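# Nozzle wear on the plasma table in the Heywood workshop

Jan 16, 2019

## 1. Purpose

The Heywood workshop cuts mild steel plate on a Cledell plasma table. The operators change the nozzle when the cut "looks bad", and each operator has a different idea of bad. Our task was to find a simple rule for the change, which a new student can also follow.

## 2. Method

We used two types of nozzle, the Prurico standard and the Stoten long-life. For each type we tested 12 pieces. All cuts were made in 6 mm plate with the same current and the same air pressure. After every 200 pierces we stopped the table, measured the nozzle hole with a pin gauge and cut one test square. On the square we measured the bevel angle on all four sides.

In total we made 3,874 pierces. The first group of plates had rust on one side, so we cleaned it with a wire brush before cutting.

## 3. Results

The hole stays almost round for a long time and then becomes oval quite fast. When it is oval, the bevel is larger on one side of the square than on the opposite side. This difference is easier to see than the bevel itself.

The best Stoten nozzle reached 939 pierces before we rejected it. No Prurico nozzle came so far, but the Prurico pieces were more equal to each other - for planning the work this is also useful.

## 4. Problems

In two tests the air dryer was full of water and we had to repeat them. The pierce height was also set wrong for one morning. These results are not included.

## 5. Next step

In April we want to repeat the test with 10 mm plate and write the rule on a card for the table. 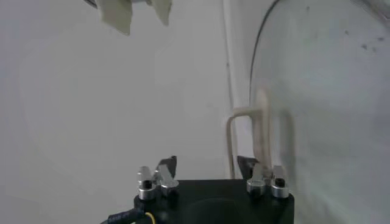

Fig. 1. Gripper with the two fingers open.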